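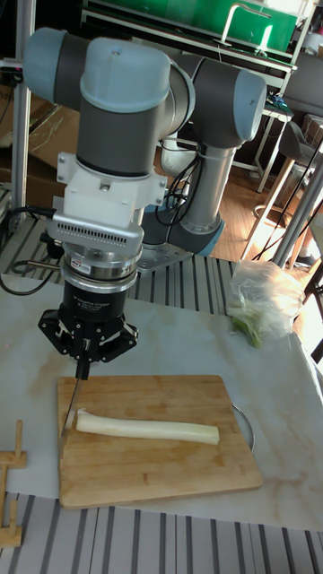 Most "lifetime" guarantees on household goods run out sooner than buyers expect, says Stotance

November 27, 2020

Stotance, the independent consumer advice service, has today published a review of the guarantees sold and given with everyday household goods. It makes poor reading for anyone who keeps their paperwork in a kitchen drawer and assumes it will be worth something one day.

The review looked at 57 guarantees for kettles, mattresses, pans, garden chairs, suitcases and similar goods, all of them on sale to British shoppers in May. Each had the word "lifetime", "forever" or "for good" somewhere on the box, the label or the shop's own web page. Of these, 15 gave no meaning at all for the word. Another 9 said that "lifetime" meant the expected life of the product, as decided by the firm that made it.

Stotance does not find this second group any more comforting than the first. A pan whose maker expects it to last three years has, on these terms, a lifetime guarantee of three years. The figure is seldom on the box. In several cases our readers could only get hold of it by making a claim and having it turned down.

Cosimo Sartori, who led the review, said: "I have been told more than once that customers understand what these words mean. I would like to meet those customers. The ones who write to us thought a lifetime meant theirs, or at the very least that somebody would tell them the number of years before they paid."

The review also looks at what a buyer must do to keep a guarantee going. Many ask for the product to be registered online within a few weeks of purchase, and some want the original packaging kept. One suitcase guarantee leaves out damage "arising from travel". The maker told us this was meant to cover damage by airlines only. It may well have been, but that isn't what the wording says, and a customer with a broken wheel has only the wording to go on.

Postage is another sore point. Where a product has to be sent back for checking, the buyer usually pays, and for a mattress or a set of garden chairs the cost can eat up most of the value of the claim. Few of the guarantees mention this before the section on making a claim, and that section tends to be near the end.

The review was prompted in part by the Semon Promise, a new scheme offered to shops by the warranty firm Flidine. Shops that join may put a gold badge on their goods stating that they are "covered for life". Flidine says the scheme will raise standards and that 500 shops have shown an interest. Stotance asked how many of those had joined, and what would happen to a buyer's cover if a shop closed down. We had an answer to neither question by the time this release was prepared. We will gladly publish one if it comes.

We have read the terms of the Semon Promise as they stand. Cover passes to nobody else if the goods are sold or given away, so a wedding present may be left out from the start - the terms are not clear on this. Repairs are "at the discretion of the scheme". We can't see how a badge of any colour makes up for that.

Stotance accepts that some firms do honour their guarantees without fuss, and the review includes letters from readers who were treated well. It would be easier to give those firms credit if their terms matched their conduct. A good manager may wave a claim through this year and be gone by the next.

Shoppers should remember that their legal rights are separate from any guarantee and do not depend on filling in a card. When goods turn out to be faulty, the first call should normally be to the shop that sold them. Anyone sent from shop to maker and back again should ask for the reasons in writing.

Stotance is asking firms to print the length of cover in years, on the front of the box, in the same size of type as the word "lifetime". We put this to a number of makers before publication. Most said they would consider it - a phrase we have also heard before.

The full review, Colombo to Kettle: Reading the Guarantee, is free to read on the Stotance website. Printed copies can be had from the Stotance office at Colombo House on request.

Notes to editors

Stotance takes no advertising and no payment from makers or shops. All goods in the review were bought at full price.

Cosimo Sartori is available for interview. Requests should be sent through the press page of the Stotance website.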